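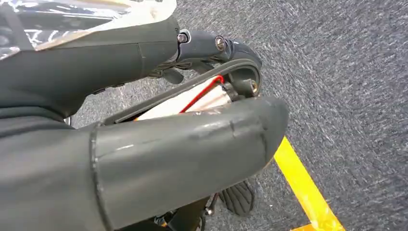

Dark grey arm segments, the lower one ending just above the floor.

Heikki Oksanen has looked after leakage figures for the Bridska water network for most of his working life. The network has 458 kilometres of main and 3,484 hydrants, and he is mainly interested in what it does between two and four in the morning.

"Demand is lowest then," he says. "If the flow into a zone stays high, you have a leak or you have a customer you forgot about. A bakery, usually."

Bridska is split into 61 metered zones. Each has a flow meter at the inlet and at least one pressure logger. The readings used to be collected by van once a month and typed into a spreadsheet. They now arrive overnight, and Oksanen checks the minimum for each zone before he does anything else.

The worst zone is Fulau, on the hill side of the town. The pipes there are cast iron with lead joints, and the static pressure at the bottom was about 60 metres until last July, when a reducing valve was fitted.

"We took the night pressure down and the night flow came down with it," he says. "The leaks were all still there. They were running slower — that gave the crew time to find them in a sensible order."

Finding them is still done by ear for the most part. Correlators work well on metal pipe and badly on plastic, where the sound dies away over a short distance. On the newer estate at Arnance, which is all polyethylene, the crew closes valves one after another at night and watches the meter.
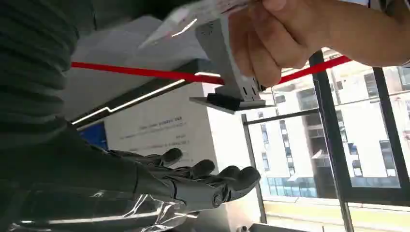
Why not replace the Fulau mains outright?

"Cost, and the road. The pipe is under the only bus route. We replace a length when its burst rate justifies it, and the rest is managed on pressure."

He is less patient with annual percentages. "A dry summer raises consumption, so the percentage falls and everyone is pleased. The loss in litres per connection per day hasn't moved. I report that one first and put the percentage in the appendix."

The next zone due for a reducing valve is Heiskanen, where the chamber has been dug and the inlet meter is waiting to be recalibrated.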